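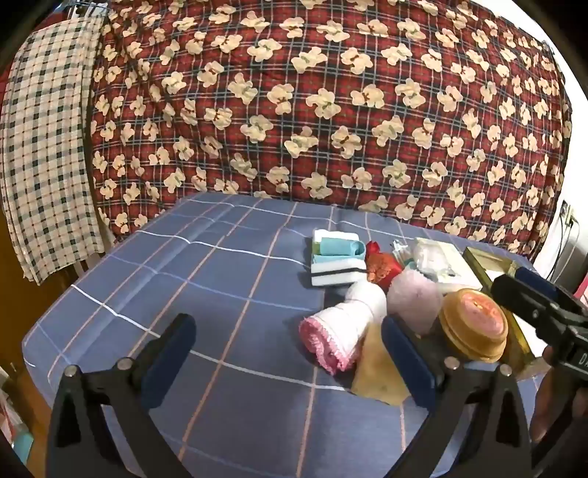
Sachiko Nagano has spent most of her working life on fingertips. At Atness she ran the wear bench for industrial jaws, and since June she has led the hand-held gripper trials at Costadside, where the question is which pad to fit before the next batch of units is ordered.

"People ask about the camera first," she says. "The camera is fine. What decides whether a recording is usable is the last few millimetres of the finger."

The comparison covers two pad compounds on the same linkage. The first, from Zaneck, is the softer. The second, from Ueda, is stiffer and has a finer surface. Each pad is put through 162 grasps, split between hard packaging, folded cloth and items that compress. Operators swap pads every 23 grasps so that fatigue is not charged to one compound.

Hard packaging separated the two very little. Nagano had expected a difference on glossy card and found none she would defend. Cloth was another matter. "With a rolled towel you are closing on layers. The soft pad takes hold of the outer layer and the rest slides out underneath. The stiff one gets more of the roll, but you have to come in square."

Her colleague Osamu Wada, who wrote the control software for the fixed arm that will replay the recordings, was more concerned with finger angle. The arm holds its approach well. People do not, and they correct with the wrist without noticing.

"We lost five sessions to that," Wada says. "The grasp was good, but the wrist motion was outside what the arm could follow. Now we check reach on the first 23 grasps and stop if it is wrong."

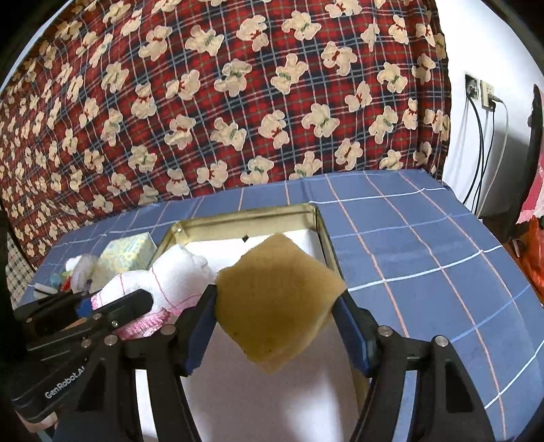

Compressible items gave the clearest result, and the one Nagano would most like to repeat. Foam hides a poor grip, in her view, as it gives way until the force is shared and then appears secure. She prefers to have such a block held with a corner pointing up and the broad face showing between the pads, as any rotation is then easy to read against the straight edges of the box behind it. Held flat, the same rotation can pass unremarked until the block is put down.

The trial also uses two grippers at one table, which raises the matter of clearance. Wada's rule is that the second operator keeps to one side and enters low. Nagano is less strict - she wants some crossings in the data, provided both sets of fingertips stay in view.

Neither will name a preferred compound yet. The Ueda pad leads on cloth, the Zaneck pad on foam, and the wear figures are not complete. A further 100 grasps per pad are planned, with Nanami Oshima taking over as second operator.

"If I had to order tomorrow I would order the stiff one and retrain people on the approach," Nagano says. "But I do not have to order tomorrow."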